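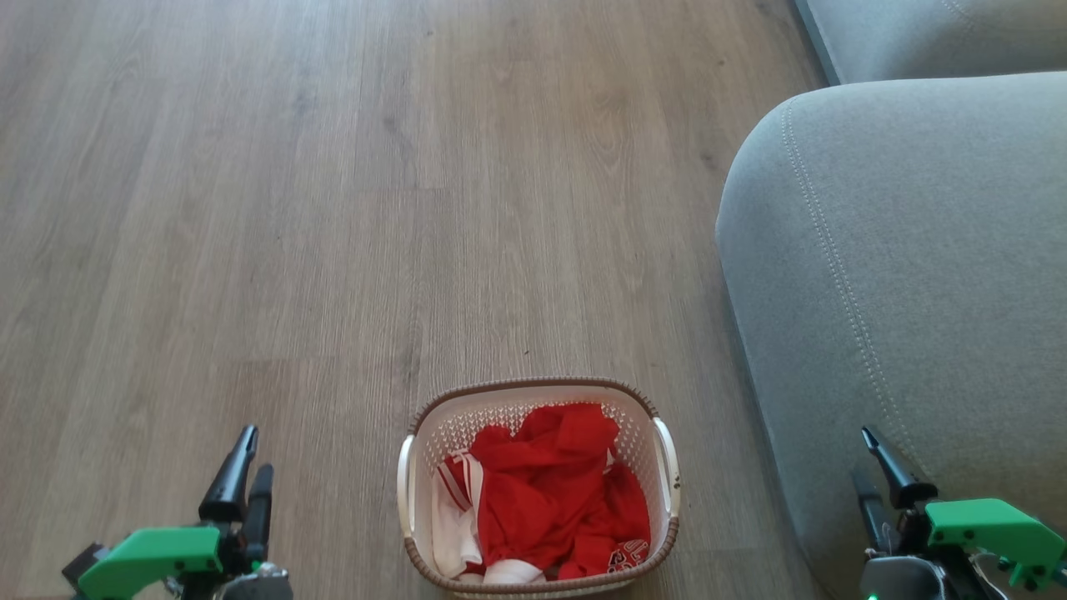 Chapter 7
Menu Pricing and Portion Cost

Opening a restaurant involves a lease, a license and a kitchen plan. Staying open depends on the price printed next to each dish. Chapter 5 covered fixed costs such as rent and insurance. The present chapter deals with costs that rise and fall with the number of plates sold, and with the methods used to turn those costs into a menu price.

After completing this chapter, you should be able to:

Calculate the portion cost of a dish from a standard recipe.
Separate trim loss from cooking loss.
Set a menu price using the food cost percentage method and the contribution margin method.
Identify dishes that should be repriced, reworked or dropped.

Key terms: standard recipe, as-purchased weight, edible portion, yield, portion cost, contribution margin, menu mix

7.1 The Standard Recipe

A standard recipe states the ingredients, quantities, method, portion size and number of portions for one dish. It differs from a home recipe in that every quantity is given by weight or by measured volume. "A handful of parsley" cannot be costed.

Consider the lunch menu at Lappalainen, a 48-seat restaurant in the town of Bramley. The owner, Siiri Kauppinen, opened in July with nine main dishes and priced them by comparison with Wistard, a competitor on the same street. No recipes were written down. Each cook portioned the salmon soup by eye, and the amount of fish in a bowl varied from one shift to the next. Sales were steady, but the food cost percentage rose each month.

Two errors are present in this case. First, a competitor's price reflects the competitor's rent, suppliers and portion sizes, none of which Kauppinen could observe. Second, without a fixed portion there was no portion cost, and any margin calculated from the menu price was a guess.

7.2 As-Purchased and Edible Portion Cost

Suppliers bill by as-purchased weight. Guests are served the edible portion. The difference consists of trim loss (skin, bone, peel, outer leaves) and cooking loss (water and fat driven off by heat). Yield is the edible portion weight divided by the as-purchased weight, expressed as a percentage.

To find the edible portion cost per pound, divide the as-purchased cost per pound by the yield written as a decimal. A whole fish with a low yield may therefore cost more per served ounce than a trimmed fillet with a higher invoice price. Labor spent on trimming is not included in this figure and is treated separately in Section 7.5.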